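Lallska Craft Kit Guide
Section 4: Making the Paper Lantern Garland

This section covers the paper lantern garland from the Lallska kit. If you have not sorted your paper packs yet, go back to Section 3 and do that first. The garland uses the light weight sheets only. The heavy sheets are for the boxes in Section 5 and will crack at the fold if you try to use them here.

What you need

50 light weight paper sheets, any mix of colors
1 spool of Conwood cotton cord
Blunt craft needle (in the small envelope)
Scissors
Glue stick
Ruler and pencil
A flat surface you can leave alone overnight

One sheet makes one lantern. The full set makes a garland long enough for a wide window or the front of a mantel. For a shorter garland, use fewer sheets and cut the cord to match.

Before you start

Clear your work surface and wipe it down. Paper picks up grease very easily, and a spot that looks faint on a flat sheet will show clearly once there is a light behind it. Wash and dry your hands before handling the pale colors.

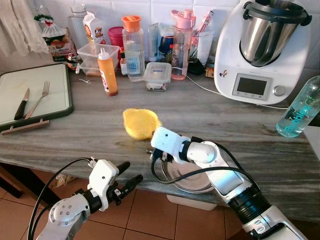 CAUTION: Keep scissors and the craft needle away from small children. Children under 4 should not handle the cord.

Folding and cutting

1. Place one sheet on the table with the colored side down.

2. Fold it in half the long way, bringing the lower edge up to the top edge. Press the fold flat with the side of the ruler.

3. Draw a light pencil line along the open edges, one ruler width in from the edge. This is the stop line.

4. Starting at the fold, cut straight slits up to the stop line. Keep them even. The marks printed on the white side of the sheet show where each slit goes.

5. Open the sheet and turn it so the colored side faces out. The center fold should now point toward you.

6. Put glue along one short edge. Roll the sheet into a tube, overlap the short edges, and hold them together until the glue grabs.

7. Push down gently on the top of the tube. The strips will bow outward and make the lantern shape.

8. Repeat for the rest of the sheets. Stand the finished lanterns upright and do not stack them.

Note: If a strip tears, put a small piece of clear tape on the inside and keep going. A repaired strip should be turned toward the wall when you hang the garland.

Note: Do not use liquid glue on the light weight sheets. It soaks through and leaves a wavy edge. If the glue stick in your kit has dried out, any standard glue stick will work.

Stringing

9. Leave the lanterns overnight so the glue can set.

10. Thread the craft needle with the cord and tie a double knot at the far end. Leave a tail as long as your hand. You will need it for hanging.

11. Push the needle through one side of the lantern just under the top rim, and out through the opposite side.

12. Slide the lantern along the cord until it is near the tail. Tie a single knot on each side of the rim to keep it from sliding.

13. Measure 3 inches along the cord and add the next lantern. Continue until all of the lanterns are on.

14. Tie off the end and leave a second tail the same length as the first.

It helps to lay out your color order before you thread anything. A small table is enough if you work in batches. Put the first batch down in a row, string it, then lay out the next. Let the strung part rest in an open box on the floor so its weight does not pull on the cord.
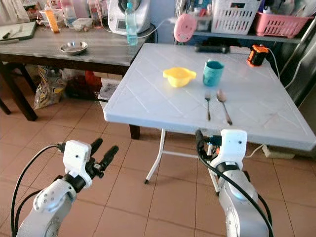 Bugti wrote in to say that the single knots in step 12 slipped on a waxed cord left over from another project, and that tying each one twice fixed it. The Conwood cord is not waxed and holds with a single knot. If you are using your own cord, test one lantern first and double the knots if it moves.

Hanging

15. Tie each tail to a hook or a removable clip. Do not tape the cord directly to a painted wall.

16. On a long run, add one more clip in the middle so the garland does not sag.

CAUTION: This is a paper product. Do not put candles inside the lanterns or hang the garland near an open flame, a heater, or a stove. For light, use battery LED string lights only, and turn them off when you leave the room.

Storage

Take the garland down in one piece, press each lantern flat, and fold the cord back and forth between them. Store it in a dry box with the lid closed. Colors will fade in direct sun.

Replacement parts

Extra sheets are sold as Fesbridge refill pack 622. The same pack fits the star ornaments in Section 6.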